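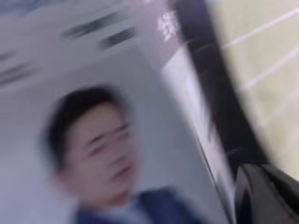 Korndale Reach Trucks and Self-Driving Forklifts: Brochures and Ordering

If you've walked round a showroom with us, you'll know we can talk about forklifts for as long as the kettle stays warm, and this page is a bit the same. Get comfy! We supply new and refurbished trucks to small and middling warehouses, the sort of place where the aisles are a touch narrower than anyone would like and the top shelf is always the one you need.

Korndale R3 reach truck

This is the one most of our customers end up with, and we're very fond of it. You get a tall mast, a side-facing seat (kinder on the neck than it sounds, once you've had a morning to get used to it) and a lifting capacity of 1,550 kg. Weight without the battery is 3,295 kg, so do have a word with your landlord if you're planning to run it on an upper floor.

Price on request. Charger, load backrest and operator's handbook are included, and so is a day with Rin Morikawa, our trainer, who will happily stay until the last person on the shift feels comfortable reversing.

Korndale Imai self-driving truck

For long, dull runs between goods-in and the racking. It follows a route you set on the handset, and you can change that route yourself whenever the stock moves round. Rated load 1,002 kg. Please allow three weeks from order, a little longer if you're out past Clerurmont, as the lorry only goes that way when it's full.

Reading the printed brochure

The makers' leaflet is in Chinese. The photographs along the top show a red automated forklift beside blue storage racks, and other red forklifts too, one of them close up with its long black forks and a caption in red. Underneath comes the text. We can post you an English sheet with the measurements if you'd find that handy, just ask.
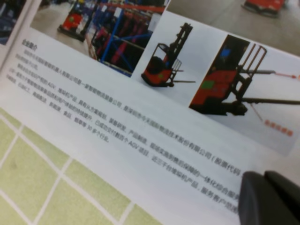 Spares and servicing

Fork sleeves, wheels, seat covers and Bulby warning lamps are kept on the shelf and normally go out the next working day. Have your truck's serial number ready when you ring. Annual servicing can be booked at any time, though July fills up early.

Prices and stock last checked 3/30/20.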